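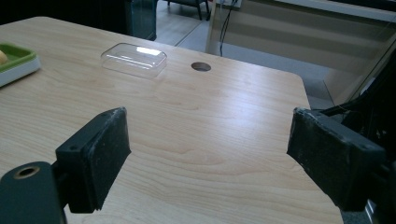 # Chapter 3: Iron, and Why Tired People Don't Always Need It

Start with a patient. Jytte Bundgaard, 33, works shifts, tired since October. Buys iron tablets at the drugstore. Takes them for a month, feels the same, plus constipated. Her doctor finally runs bloods. Iron stores fine. Thyroid low.

Keep her in mind. We come back to her at the end of the chapter and again in the thyroid unit.

## What you need before you start

- Chapter 2, the part on absorption in the small intestine
- the difference between heme and non-heme iron (quick version below)
- a rough idea of what a red blood cell does all day

## The short version

Iron carries oxygen. Sits in the middle of the hemoglobin molecule, grabs oxygen in the lungs, lets go of it in the tissues. Most of the iron in the body is tied up doing that job. The rest is stored, mainly in the liver, inside a protein called ferritin. A little is in muscle.

The body has no good way to get rid of extra iron. No off switch at the kidney like there is for sodium. Control happens at the gut wall, on the way in. A liver hormone, hepcidin, goes up when stores are full and absorption drops. Goes down when stores are low. Remember hepcidin, it comes up in every section from here on.

**Heme iron**: meat, fish, poultry. Absorbed fairly well whatever else is on the plate.

**Non-heme iron**: beans, lentils, spinach, fortified cereal. Absorbed less well, and the rest of the meal matters alot. Vitamin C helps. Tea and coffee with the meal get in the way. So does a big dose of calcium.

## Low stores vs. anemia

Students mix these up every year. Stores can run low for a long time before hemoglobin drops. So: low ferritin first, then iron-poor red cell production, then anemia. Somebody can be at stage one and have a normal blood count.

And the other direction. Ferritin rises with inflammation. A patient with an infection or active bowel disease may show a normal ferritin and still be short of iron. One number by itself is not a diagnosis. Bergþóra Holst's case in section 3.3 is exactly this, read it twice.

## Key terms

ferritin, transferrin, hepcidin, heme, hemoglobin, microcytic (small red cells, look it up in the glossary if its new)

## Before section 3.1

Write down everything you ate yesterday. Mark each iron source heme or non-heme. Mark anything you drank with it. Takes about 15 minutes, bring it to class, Preben Fogh's diet log in the next section is laid out the same way and you will be comparing the two.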